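Zerley Home Help -- Laundry and Linen

Folding kids' raglan shirts so the sleeves don't bunch

Posted by Florin Ursu, Mon 27 March

I have a pile of small long-sleeved raglan shirts to fold every week and I can't get them to stack. Regular T-shirts are no problem. With the raglans, there is no real shoulder seam to fold along, so the sleeves end up at a different angle every time and make a lump on one side. After 10 minutes in the drawer the stack leans over.

The drawer is 38 cm wide inside and I want two stacks side by side. I fold on a white table at waist height. The shirts are a light gray knit in the body with rust-orange sleeves and collar. I do the hand towels on the same table, and those are not going well either. They come out thick on one edge.
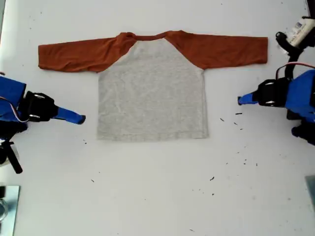
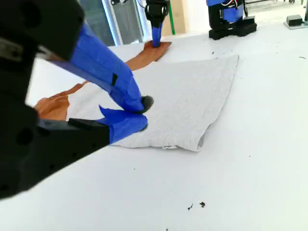
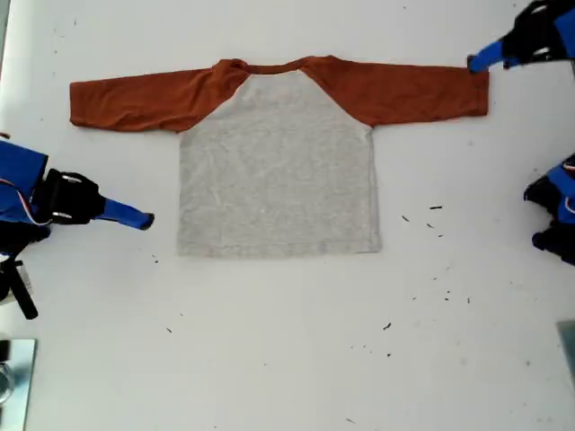 I have tried folding the shirt in half down the middle first and then laying both sleeves back over the body. It is fast, but the collar gets a crease in it and the orange ribbing starts to stand up. I also tried one of the plastic folding boards from Planville. It is made for adult sizes and the small shirts slide around on it.

Is there a fold that works for this cut? I would like to use the same one for every shirt, and I would prefer not to iron anything.

Florin Ursu

3 replies

Valentin Costache
Member, 900 posts

Use the collar as your guide and forget about the shoulder. On a raglan the sleeve seam runs from the collar down to the armpit, so it makes a slanted line, and if you fold along it the sides of the shirt will never be parallel.

Do it this way:

Lay the shirt face down with the sleeves straight out. Smooth it from the collar toward the hem with the flat of your hand. Pull the two bottom corners gently until the hem is straight.

Fold the left side in on a line that starts just outside the collar band and goes straight down to the hem. The sleeve will now be lying across the back and sticking out past the other side.

Fold the sleeve down at the shoulder so it runs toward the hem, inside the edge of the body. Small shirts can have long sleeves for their width, so if the cuff sticks out at the bottom, turn it up once.

Do the same on the right. Try to lay the second sleeve next to the first one and not on top of it. Two sleeves on top of each other is where your lump comes from.

Then bring the hem up to just below the collar and fold once more if the drawer is shallow. Turn it over and the collar is on top with no crease in it.

For the width, cut a piece of cardboard a bit under half of your 38 cm and lay it on the back under the collar while you fold the sides in. Take it out before the last fold. I have used the same piece since July. It is better than a board from the store because you can cut it to the size of the child -- you will need a new one when they grow.

Iulian Bogdan

I just roll them. Hem to collar, sleeves tucked in first, done. They don't look great but they fit.

Radu Nistor
Member

Valentin's way is what I do too. One thing to add is that knit pulls out of shape if you tug at one corner only. If one side of the hem is lower than the other, pick the shirt up by both shoulders, give it a shake and lay it down again.

About the towels. A thick edge usually means the hem is folded in with the layers. Start with the hemmed ends together and make the last fold so the hems are on the inside, spread apart by a finger's width. If there is a label, put that end on the bottom. Terrycloth also needs to be pressed flat with the hand between folds, or it springs back and the next fold goes crooked.

I keep the shirts standing on edge in an Ondora drawer box. They fall over when the box is half full, so I put a rolled towel in the empty part.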